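4.2 What people kept in the bedroom

We come now to the part of the study that we enjoyed most, and we hope the reader will forgive us for staying in it a little longer than the size of the sample may strictly deserve. As set out in Section 3, the Cuddale survey reached 1066 households, and 313 of these agreed to fill in the longer booklet on sleeping habits over the month of September. The booklet asked about bedtimes, light, noise and temperature, as most such booklets do, but it also left a full blank page for each week with only the heading "Anything else about the room." We had expected most of those pages to come back empty. A great many of them came back full on both sides, with arrows running into the margins, and it is this writing that we draw on for the rest of the section.

Taken together, the pages gave us 2441 separate remarks. We read each one twice, once for its subject and once for its tone, and we sorted them by hand after an early try at sorting them by keyword put "cold feet" in with the remarks on marriage. The groups we ended with are the ones shown in the left column of Table 3. Readers who know the older Latoveck study will see that our groups are broader than the ones used there, and we did think hard about using the same list for the sake of comparison. In the end too many of our remarks would have been left in the drawer marked "other," and those were often the remarks we most wanted to talk about.

The largest group had to do with the bed itself, and with the side of it a person sleeps on. People who shared a bed were very firm on this point. Several wrote that they had kept to the same side through two or three moves, even when the new room put that side against a wall or beside a drafty window, and one respondent explained at some length that the whole room had been turned around so that neither sleeper would have to change. People who slept alone were less firm, but they too mostly wrote of "my side," and the other half of the mattress had often taken on a settled use of its own as a place for books, a folded sweater, or the dog.

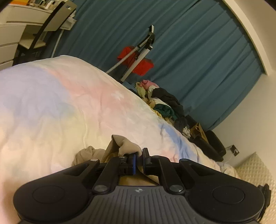
Figure 4. A bedroom.

The second group, and to our minds the more telling one, was about what the room was used for apart from sleep. Earlier writing on this subject tends to give the reader a tidy choice between a bedroom kept only for rest and a bedroom that has been overrun by the rest of life. Our respondents did not seem to live in either of those rooms. They ironed there, paid bills there, hid birthday presents there, and went in to cry or to take a phone call, and in the very same paragraph they would tell us that it was the calmest place in the house. One page described folding the family's wash on the bed every evening and then added, with no sign that the writer saw any conflict in it, that this was how they knew the day was over.

We would like to make a small argument from this, and we make it with some care. Advice on better sleep very often begins by telling people to clear other activities out of the room. There is good reason behind such advice, and we have no quarrel with it for a person who lies awake at night over unanswered mail. But the remarks in our sample suggest that some chores may do a kind of winding-down work, above all the ones that are done with the hands, at the same hour, and without much thought. In the Asante interviews, which were carried out with a smaller group and are reported in full in Section 5, people spoke in much the same way about watering plants and laying out clothes for the morning. We did not ask about such things directly in the booklet, and we now wish we had.

A word is needed on light. The third group of remarks was mostly about curtains, and it was the only group in which the tone was plainly cross. Streetlights came up again and again, along with neighbors' porch lamps and the small colored lights on chargers, which a surprising number of people covered with tape. Those who had filled in the booklet in upstairs rooms complained less than those on the ground floor. We do not want to lean on that difference, as the question of which floor the bedroom was on had been left blank in many of the booklets, and we could not go back and ask.

There is one more matter we should own up to before moving on to the scores. The households that took the long booklet were, on the whole, people who liked to write, and people who like to write may well feel more warmly about their bedrooms than people who would sooner be anywhere else. The Worunent scale, which asks for nothing but check marks, was given to every household in the survey and goes some way toward evening this out. Its results are taken up in Section 4.3, where we look first at ease of falling asleep and then at how rested people said they felt on waking.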